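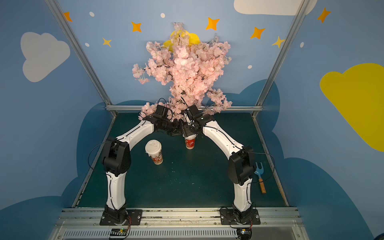 Both arms in at the paper cup, with the blossom tree behind.

Tips from our two-arm cup bench

We've been building a pair of small arms in the shared workshop at Sitbridge since December, and I can't remember a project I've enjoyed more! The job is to put lids on paper cups (harder than it sounds, and so much more fun). These are the things I'd pass on to anyone starting one at home.

Bolt both arms to the same rail. Ours were on separate blocks at first and drifted apart every time somebody leaned on the bench. One length of aluminium along the front edge and a plate for each arm, and the drifting stopped that evening.

Paint the walls one plain colour before you decorate. Ours are sky blue, and then the children got at them with stars and clouds, so it's a cheerful place to spend a wet afternoon. Matt paint on the table, please. Gloss throws the lamp straight back at the cameras.

Leave slack at every elbow. Bend the arm as far as it will go, then cable-tie, then bend it again. I lost 6 connectors learning this.

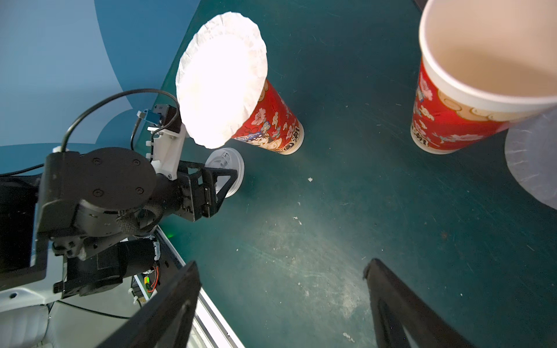 Cups and lid from the wrist, gripper open.

Wipe the table more often than you think you need to. Crumbs of paper get everywhere and a pale speck on a dark top looks a lot like something worth picking up. A barely damp cloth does it, and keep it well away from the boards.

Sandico finger pads are lovely on card but they pick up fluff, so a strip of masking tape dabbed along them between runs works wonders. Turn the lamp down as well. White things glare badly under a bright bulb, and tracing paper over the shade is a cheap cure.

Keep a notebook! We've logged 1,417 tries so far, 646 of them on the old Ernon motors, and flicking back through it has settled plenty of arguments.

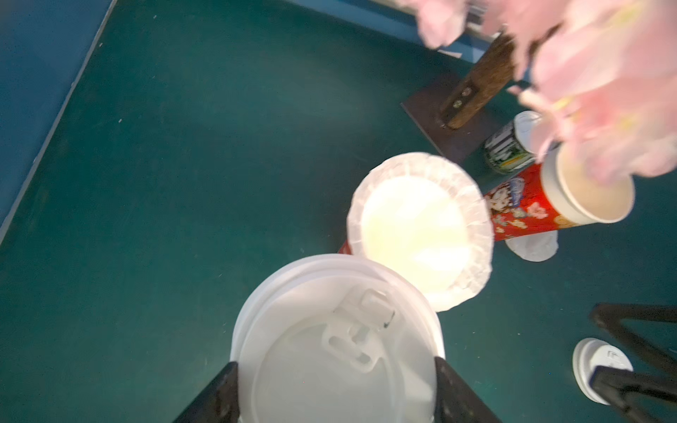 Lids deserve a box of their own, sorted by how you can get hold of them. Flat ones are a pain and I'd save them for later. Start with something that has a bit standing up, like the white bucket lid with the raised loop, where the fingers can come down either side. Fluted paper plates are good practice after that, then coffee lids. Our box is an old Thibodeaux biscuit tin and it holds 9 sorts, with room for more if anyone's clearing out a cupboard.

Last one for now: write the gripper's closing force in pencil on a scrap of card and tape it under the shelf. Card cups want far less than you'd guess, and you will forget the number by the next session.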